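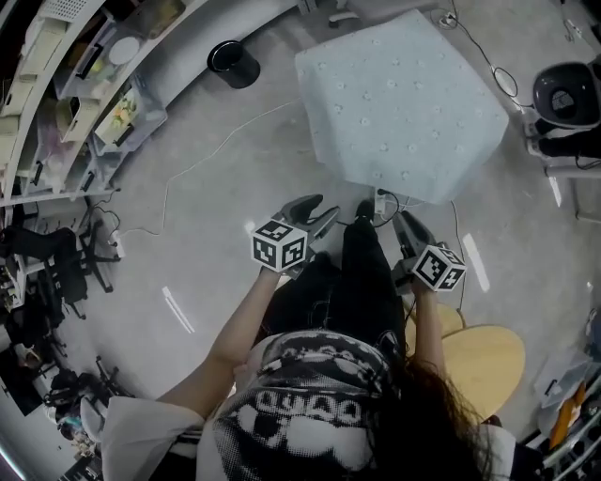

Small flowered table cover from Mukevell: a review after three months of use

Posted 27 Sep 2022

I have been meaning to write up this table cover since the summer, and a rainy Tuesday seems as good a time as any. It's the Mukevell flowered cover in pale blue, the smaller size, and I bought it for the low table in our workroom, which was looking very sorry for itself. I wanted something light in color that would cheer up a room with a pale gray floor and a lot of white shelving, and that I could throw in the wash without reading a page of instructions first.

First impressions were good. The blue is softer than it looked on my screen, closer to a washed-out sky, and the little white flowers are small enough that from across the room you might take them for dots. I like that very much (I grew up with big cabbage roses on everything, so a quiet pattern is a treat). It goes nicely with the clear plastic bins and the plain cardboard boxes we keep on the shelves, and those needed all the help they could get!

The fabric itself is on the thin side. I mention it because the heavier Grustow cover I had before would hang straight down like a curtain, and this one drapes more loosely and moves if you brush past it. On a square table I expect it would sit very neatly. Ours has more corners than it knows what to do with, so the cloth falls in folds of different lengths, and I have made my peace with that.

Washing has gone well. I've done it nine times now, warm water and a low tumble, and the color has held. There was a little shrinking the first time – enough that I was glad I'd gone a bit bigger than the tabletop – and none that I could notice afterward. It creases if you leave it in the dryer, so take it out promptly and smooth it with your hands while it's still warm. I never iron it. Tea came out completely. Ballpoint ink did not, and I have a faint line near one edge to remember it by.
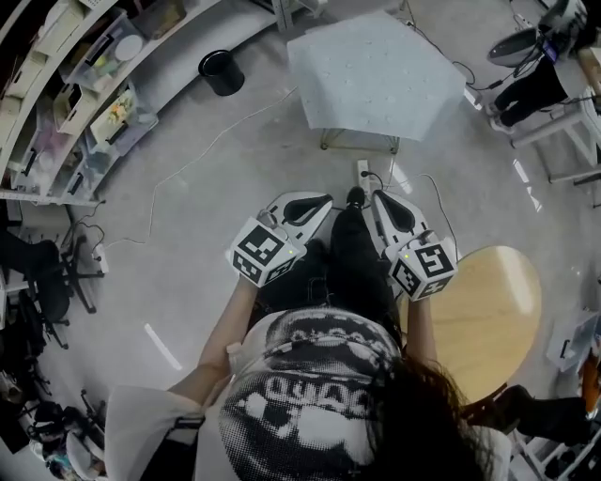 Does it slide around on the table?

A little, if the top is smooth and you lean on it. I put a thin rubber mat from Yeo underneath, the kind sold for lining drawers, and that stopped most of it. Clips would work too, but I catch my sleeves on them.

Other things worth knowing before you order. The hem is a single row of stitching, and on mine one corner came loose after a month. Five minutes with a needle fixed it and it has been fine ever since, though I do think a double row would be worth the extra thread. Because it's a light fabric, anything dark underneath may show through a touch, so if your table is walnut or black you might prefer the lined version. I haven't tried that one myself.

Think about where your cords go as well. We have a power strip on the floor close to the table, and I like a cover short enough that it doesn't puddle down there and hide the plugs. The smaller size suits us nicely for that. The larger one would have been a nuisance, and I'd have spent my days tucking it up.

I ordered through the Garstead shop, where it came folded in plain tissue with no plastic, and the creases from the folding dropped out after the first wash. I'm tempted by the pale green for the kitchen now, if they ever get it back in stock.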